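How do you hand-guide a two-armed robot with soft plastic mailers?

Asked by Bethel Tefera
October 11, 2020
474 views · 3 shares

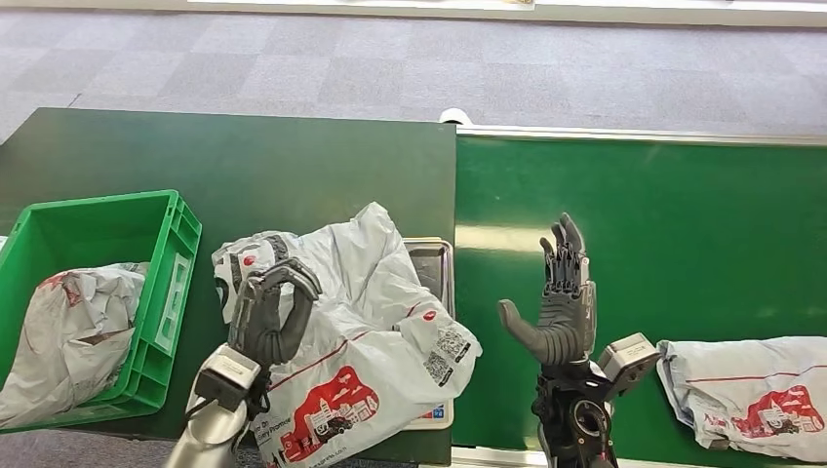

Left hand on the bag, right hand open and waiting.

Hello everyone! I'm fairly new to teaching by remote control and I'd love some advice from people who have done more of it. We're showing a two-armed robot how to move courier bags between a plastic crate, a table and the green board beside it. I wear the gloves and watch through the head camera, and every run gets saved as a demonstration. Boxes went fine for me back in March. Bags are another story!

My trouble is the first grab. I pinch a fold near a corner with the left hand, and then I dither over where the right hand should go, so it just hangs there with the fingers up while I think. Out of 100 runs I kept 74, and even in those there's a lot of dithering. Should I trim the pauses out afterward, or do the runs over? And is it better to always grab the same corner, or to mix it up? The codes on the bag have to end up facing the ceiling, if that matters.

6 comments

Carys Eynon
Hi Bethel, and welcome! I'd do the slow ones over. I tried trimming when I was starting out, and the arm ended up in a slightly different spot on each side of the cut, so the playback had a little jump in it — small, but the robot learned the jump right along with everything else. What helped me was doing the task a few times with my own bare hands first, on the same table, and saying out loud what each hand was up to. "Left pinches, right goes under, both lift." It feels silly for a minute and then it stops feeling silly.

As for the corner, mix it up, but pick before you start moving. Changing your mind halfway is what makes the long hover. And do leave in a few runs where the pinch slips and you go back for it, as long as you go back smoothly. Ours at Plutero never tried a second time until we gave it some of those.

11 found this helpful · 2 comments

Lewis McIver
Crumple the bags differently between runs. We forgot and had to redo a week.

3 found this helpful

Halvard Torvik
I agree with Carys on nearly all of it, though I'd keep the right hand lower while it waits. Park it a hand's width over the board with the fingers half closed and you have a much shorter trip to the bag. We have 2,645 runs of bag work saved by now and the ones with a low resting hand are easily the nicest to watch. For the codes, check which side is up before you pinch, and if the bag needs turning, record that as a separate task. Mixing the two gave us a robot that flipped bags for no reason at all.

Also, take breaks! My last ten runs before lunch are always my worst.

8 found this helpful · 1 comment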